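Skonden: a word list of kitchen and household terms
Data card, last edited 1/13/23 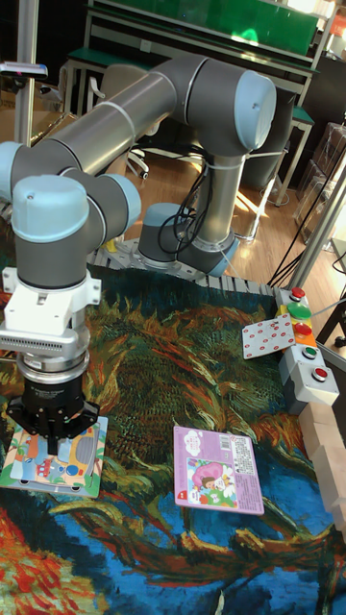
One early reader wrote in to say that a list this short can't be called a resource, and that half the spellings looked like one person's habits. Fair on the second point. The file has 1179 entries, and they came from two sources that don't agree with each other very well.

What is in it
One plain text file, tab separated. Columns: headword, spelling variant, gloss, source. UTF-8. The variant column is empty more often than it is full, and an empty cell does not mean there is no variant.

Where it came from
The larger part was typed up from the Dremis recipe booklets. The rest came out of the Clurnetel forum archive, which was scraped in June and cleaned by hand afterward. "Cleaned" is a generous word. Typos that showed up more than once were kept as variants, and I am no longer sure that was smart.

Known problems
- Over 100 glosses were copied straight from the booklets, mistakes included.
- The forum people argue about soup. Their entries for broth, stock and soup overlap and should not be trusted to tell the three apart.
- Regional labels were dropped. The booklets used them, but the same label meant different things from one booklet to the next.
- Sorting ignores accents. If you need it otherwise, sort it yourself.

What not to use it for
Please don't quote counts from this file as proof of how common a word is. It has been done with lists like this before and the results were silly. I would also not train a spell checker on it, whatever the Ji tool's help page suggests about small lists being good enough.

Loading
Ji reads the file as is. Spreadsheet programs tend to turn a few of the short headwords into dates, so import every column as text.

License
Free to copy and change. Keep the source column if you pass it on.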